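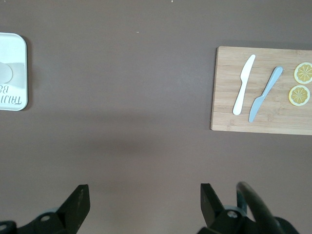
To: Windotbridge Neighbors list
Date: June 10, 2004
Subject: Re: Lodhi Street water bills (long, sorry)

> I opened my bill this morning and it says I used 1,241
> gallons a day. I live alone with a cat. I called Riltach
> and was on hold for 41 minutes, and then a man told me
> to check my toilet. I checked my toilet. It is fine.
> Is anyone else on Lodhi Street seeing this, or am I the
> only one who has apparently been filling a pond?

You are not the only one. We're further down, past the bus stop, and our bill came to a little over double what it was in the spring. I've spent more of this week than I'd like to admit on my knees in the front yard with a flashlight, so let me pass along what I know, in no special order.

First, the toilet thing. They say it to everybody. They said it to me before I had finished giving my account number. To be fair to them, a bad flapper can run through a shocking amount of water without making a sound, and the food coloring test costs you nothing. Put a few drops in the tank, leave it alone for half an hour, don't flush, and look in the bowl. If the bowl is blue you owe the man an apology. Ours stayed clear in both bathrooms and I was almost disappointed.

Second, read the meter yourself. The lid is in the strip between the sidewalk and the curb, and on our side of the street it's usually under an inch of grass. A big screwdriver will lift it. Watch out for spiders. Inside is a dial with a small red triangle on it, and if every tap in the house is off and the triangle is still turning, water is going somewhere. If it's sitting still, you don't have a leak, or at least you don't have one right then. Write down all the numbers, go to bed, and write them down again before anybody showers.

I did this three nights in a row. The triangle did not budge, and neither did the numbers. My family has asked me to stop reporting the results at breakfast.

Third, and I think this is the real story: look at the serial number on your bill and compare it with the one stamped on the meter lid. Ours don't match. The bill has the old meter. You'll remember the Vorix crew that came through and dug up everybody's strip for the new ones, and left us all with that nice gravel. My guess is that some of the new meters never got entered, so Riltach has been subtracting an old reading from a new one and mailing us whatever fell out. In my case it fell out at double. In yours it sounds like it fell out at pond.

I can't prove this. The woman I finally reached in billing said it was "not impossible," and from a water company I'll take that as a signed confession.

What she told me to do, which you may as well do too:

Ask for a re-read, and use that word. If you ask for an "inspection" they send a different truck and there's a fee.

Send the serial number and your own readings in writing, to the billing address and not the payment address. They are different buildings and I gather they don't speak.

Pay what you paid last time and write "disputed" on the stub. She said they won't shut anyone off while a re-read is open. I asked her to put that in a letter. We'll see.

As for the hold time, call right when they open. I tried after lunch and got the flute music for most of an hour. I tried first thing the next day and a person picked up so fast that I forgot what I was calling about.

On the other subject that keeps coming up here — no, I don't think it's the sprinklers at the school. Those are on their own line, and if they were on ours I'd expect a better lawn out of it.

If your serial numbers don't match, could you reply to me off the list with your block and both numbers? I'd rather send Riltach one sheet with ten addresses on it than have ten of us take turns with the flute. The offer is good for the side streets too, if Vorix dug there. I don't need to know how much water you use. I've learned more than enough about people's baths this week.

And please trim your replies. The last message in the sewer thread had the whole sewer thread in it, twice.

Lodhi Street, the end with the gravel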